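11/7/19

Cloth room, upper table. Continued from the September pages.

Started at the bench with the peach cloth from the Endine order, the one with the sun on it. It has been folded in the drawer since the last round of measuring and I wanted it flat for a day before doing anything else to it. Concetta had left a note on the bag: "edge rolls when hung, check lining." So the job for today was the edge.

Ground fabric is the Codetti lot 1443, peach-pink, same as the two napkin sets. White thread for the lettering and the border, pink for the sun. All of it stitched before hemming, which I would not do again. The hoop marks came out with steam on the other pieces but the hem allowance shrank a little more than the middle did, and that is where the roll comes from, or most of it.

Measured the long side at 1702 mm, finished edge to finished edge, cloth relaxed, no pulling. The ticket says 1710. Eight short. Measured again from the other end and got the same. Short side not done yet, the table is too narrow to lay it without a fold and I don't trust a number taken over a fold.

Lining is a thin beige, and it shows at the crease as soon as the edge is lifted. Heloísa's view is that it should never show, and that Assunção would have sent it back to the sewing table. My view is that it matters for a cloth that hangs and less for one that lies flat. We did not settle it. Writing both down so Arlindo can decide when he is back. 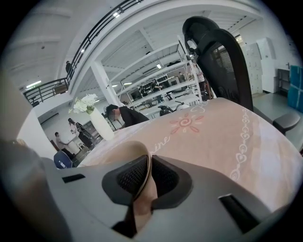

Tried three ways of getting the edge to lie down on the scrap strip first, same fabric, same lining, cut 70 mm wide.

Steam only, no pressure, left to cool on the wool pad. Flat for as long as it sat there. Picked it up by one corner and the roll was back before I had walked to the window.

Steam and the flat weight, left until after lunch. Better. Slight curl at the ends, none in the middle. There is a faint shine on the face where the weight sat, so if we do this it has to be from the back with the press cloth in between.

Row of hand stitches through the lining only, 4 mm in from the fold, silk thread. Best of the three. Lining stays back when the edge is lifted and the face shows nothing. Slow, though. It took me 25 minutes for the strip, and the strip is short.

Ovidiu asked why not a machine row. Did one on the back half of the same strip to see. It pulls. You get a small dimple at each stitch, worse on the bias, and the white border has a lot of curves near the edge so there would be dimples right next to the hearts. No machine row.

Border checked for loose ends while the cloth was out. Found two on the loops and tied them in at the back. One of the swirls is a bit thinner than those next to it, looks like the tension was off for a few stitches. Leaving it. Unpicking satin stitch on this ground leaves holes, see the Grostivville runner, which is still in the bottom drawer if anyone wants to be reminded.

Sun is good. Spiral lies flat, no puckering around the rays. This was backed with the heavier stabilizer and I think that is the whole difference between it and the first trial, where the rays stood up like a pie crust. Use the heavier one again for anything filled. For the script the light one is fine.

Thread: used the last full spool of the white, number 138. There is a part spool in the tin, enough for repairs and not for another border. Alcides is ordering from Codetti anyway for the napkins, I put it on his list.

The press cloth has a rust spot near one corner. Cut that corner off and marked it with a pin. Needs replacing before it goes near anything pale.

To do:

Short side measurement, on the floor if the big table is still taken. Sweep first.

Ask Arlindo about the lining and about the missing 8 mm. If the customer's table is the size they gave us, there is enough drop on both sides and it can go as it is.

Hand row on the long sides, if he agrees. Two people, one from each end, same thread and same stitch length or it will show where they meet.

Cloth left spread out on the table with the edge unweighted. Please don't fold it, and no cups.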